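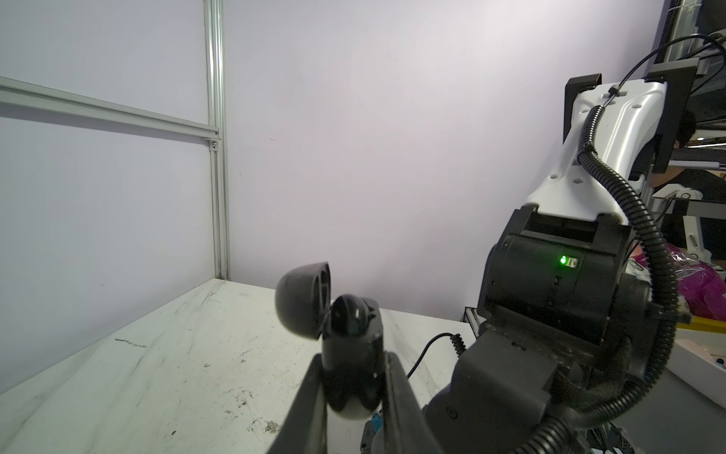 The small case, lid open, in the gripper.

By Lindiwe Jacobs
June

Petronella Hlongwane built her two-arm cell in a shared workshop over 55 evenings. The frame is aluminum extrusion.

"The arms were the easy part," she said. "Cable routing took 3 rebuilds - the wrist has to turn without pulling a connector." 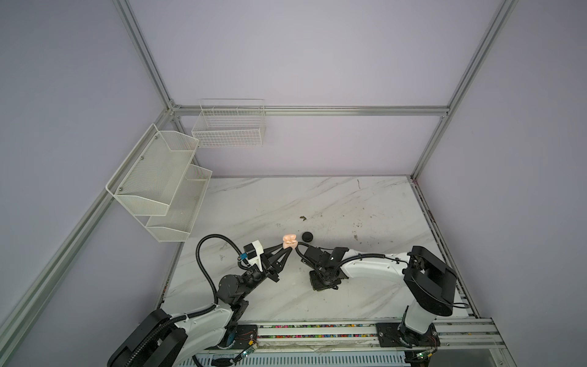 Both arms share one rail along the table edge.

Small rounded parts still give her trouble. "Two flat fingers on a curved shell, you get a line of contact and not much else. I want softer pads next."

Related
Gert Hlongwane on wiring a bench supply
Zakel controller notes
Baloyi open bench, Wednesday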